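Tesomel Fuzzy Houndstooth Sweater – Tan / White

Home > Knitwear > Pullovers > Fuzzy knits

In stock. Ships from our Sundport warehouse, orders in before 2 pm go out same day.

Soft houndstooth pullover in tan and white, with long fluffy fibers at the cuffs and edges. Small check, so from across a room it reads more like a warm beige. Up close you get the pattern. Goes with jeans, goes with black pants, goes with most things really.

This is the restock. First run was 200 pieces and it went fast, this one is bigger. Same yarn, same pattern, slightly longer sleeve after a lot of you asked.

Fit

Relaxed through the body, regular in the shoulder. Take your normal size. Between sizes – go down if you want it neat, up if you plan to wear a shirt under it. Size M is 51 cm across the chest laid flat, unstretched. Measure a sweater you already own and like, same way, and compare. Much better than guessing from the S/M/L letters.

Laying it flat

Fuzzy knits want to be folded or laid out, please no hangers. A bed is fine, a big table is fine. Spread the body first, then bring the sleeves in across the front. Lift by the hem or a corner with a good handful of fabric, not by one loose fiber. Smooth it with your palms and leave the fluffy edges alone, they sort themselves out. 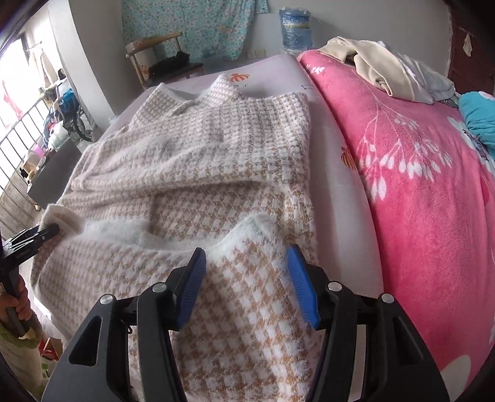

Once it's flat, fold the sides to the middle, then bottom up to the collar. One fold or two depending on your shelf. Don't pack it tight under heavy stuff, the pile gets crushed and you'll be shaking it out for a while. A cotton bag is good for summer storage. Plastic is ok for a short trip only.

Care

Hand wash cool, inside out, mild soap. Don't wring. Roll in a towel, press, then dry flat away from the heater. No tumble dryer, no bleach. Iron – skip it, a little steam from a distance if you must.

Shedding: yes, some. First 5 wears or so you will find white fluff on dark coats. A quick shake outdoors before the first wear helps alot. Lint roller on the coat, not on the sweater.

Colors

Tan / White (this page)
Gray / White – back in October
Morumitz Blue – sold out, no restock planed

Shipping and returns

Standard delivery free on two or more knits. Single items pay the normal rate, shown at checkout. Returns accepted unworn and unwashed, tags on, fold it back in the bag it came in. We can't take back anything with perfume or pet hair on it. Exchanges for size are free the first time.

Shop orders

Stockists please use the wholesale form, not the chat. We hold around 4,000 knits across all styles at Sundport, so mixed cartons are no problem. Tell us sizes and colors, we'll confirm what's on the shelf the same day or next morning.

Goes with

Thái Wide Scarf – cream
Tesomel Ribbed Beanie – tan
Tesomel Cotton Storage Bag, large

Size question not answered here? Send us your chest measurement and how you like things to fit, we'll write back with a size.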